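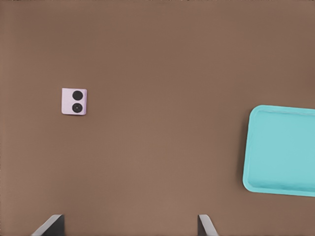
Zorance at the Kohlhase open day, Furkberg

Kohlhase opens its doors every December, and every December I go, partly for the robots and partly for the soup. The soup was lentil this year and I'd give it a solid pass. The robots were mostly in the other building with a long line in front of them, so I spent my afternoon in the upstairs room with Zorance, the company's simulator for tabletop robot work, and that's what this review covers.

The room had 32 chairs and a big screen, and for the first session most of the chairs were free. A simulator is a hard sell when there's a real arm downstairs waving at children. The presenter seemed to know this and skipped the slides, for which I'm grateful. We went straight to the task.

The task is called Lunby and there isn't much to it. A brown tabletop, a little pale lavender block with two black dots on it, a turquoise tray over to the right. The gripper is supposed to pick up the block and put it in the tray. I've watched toddlers do harder things for a cracker. But a simple task is a decent way to judge a tool, as you can't blame the furniture when it goes wrong, and over the afternoon I saw it go wrong in several ways I hadn't thought of. Once the fingers closed a hair too high and squeezed nothing with great confidence. Once the block went over the tray, hung there a while, and was carried home again. The presenter called that one "indecision in the policy." I've had coworkers with the same thing.

What I liked

Setup is fast. The presenter started from a blank table and had the first run going before the latecomers had their coats off. You place the block, place the tray, choose how much each is allowed to wander between runs, and press go. The settings panel is one page and the words on it are words. "Move the tray" moves the tray.

The view from the gripper is good. You look down past the two fingertips at the table, and most of what you see is table, so you notice quickly how little the robot has to go on. At the start of a run the block can be well off to the left with the tray half out of view, and you find yourself leaning sideways in your chair to help. At least three of us were doing it.

Replays are also nicely done. Every run is kept and numbered, and you can drag back and forth through one without the program sulking. Somebody asked for run 1,021, I assume to be difficult, and it came up right away. It was a dull run. The block went in the tray.

What I didn't

It's plain to look at. The table is a big flat stretch of cocoa brown and the tray has a cheerful bath-toy look. I can live with that, but if you hope to train something here and then let it loose on a real bench with coffee rings and a stapler, you'll be adding your own clutter, and the clutter menu is thin. You get blocks. You can have more blocks.

Color is set by typing three numbers from 0 to 255. There's no color picker. One visitor was invited up to repaint the tray and typed for a good while, and what we got was a sort of mustard. It was changed back.

The physics gets nervous at the edges. Drop the block square on the floor of the tray and it sits down politely. Drop it on the rim and it may shiver in place like a wet dog until the run times out. I asked about this and was told a fix is coming, in the voice people use for bridges.

And the fan on the demo machine was very loud. I don't know if that's Zorance's fault or the machine's, but I was in the second row and missed the whole answer about licensing. I picked up a leaflet afterward. The leaflet says to ask for a quote.

The hands-on part

Visitors could drive the gripper themselves from a game controller — 2 tries each, then hand it over. I pushed the block off the table on my first go. On the second I got a grip on it, crossed that enormous brown plain at the speed of a parade float, and let go slightly early. It landed on the rim and shivered. The kid after me did it in one smooth swing and went off to see the real arm.

Should you go, and should you use it?

If you teach an intro class or want to try out pick-and-place ideas without buying hardware, Zorance is worth an afternoon. It's quick, it's clear, and it lets you fail cheaply and often. If you need a realistic bench, wait a version or two and ask about the clutter. Four stars out of five for the demo, three and a half for the program.

For the open day itself, take the early shuttle from Furkberg station. The parking lot was full before noon, and the soup ran out by two.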